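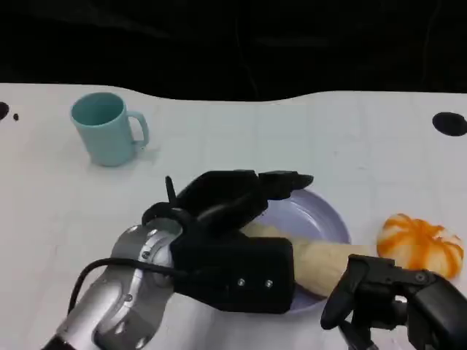

Tarkbridge Council Chair to Keep Seat on Regional Board

The chair of the Tarkbridge town council will hold a full voting seat on the Masska regional board under a rule change approved this week. Until now the chair could attend board meetings and speak, but had no vote.

The measure passed the regional board 22 to 6. It takes effect when the board begins its next term in September.

Tarkbridge has asked for a vote since its boundaries were redrawn to take in the Plostness district, a change that added 837 households to the town. Council members argued that residents there had lost their say on roads and water rates when the old district office closed. The office had its own delegate to the board, and the post was not filled after the merger.

Under the new rule, the chair will rank with the heads of the county departments for purposes of seating, notice of meetings and access to draft budgets. The chair may also place items on the agenda with the backing of one other member. The seat carries no salary. Members are paid a meeting allowance of $200, and the same amount will apply to the chair.

Those who voted against the change said it would give one town more weight than its neighbors. They asked that the matter be sent back for study along with a wider review of how seats are shared out. That motion failed before the main vote was taken.

Two smaller towns have since said they will seek the same standing. The board has not set a hearing on those requests, and its clerk's office said any new seat would need a separate vote.

The town council must still amend its own rules before the chair can be sworn in. The present rules bar the chair from holding a vote on any outside body that sets charges paid by the town — a clause written when water service was run from the Ramalho pumping station under a private lease. The lease has ended, but the clause was never removed.

A draft amendment was posted at the town hall on 12 February 2020 and is open for written comment. Copies are also held at the Plostness branch library. The council is expected to take it up at its next regular meeting, where it needs a simple majority to pass.

If the amendment fails, the seat will stay empty until the council names another of its members to fill it. The regional rule allows for this, but a substitute would not be able to place items on the agenda.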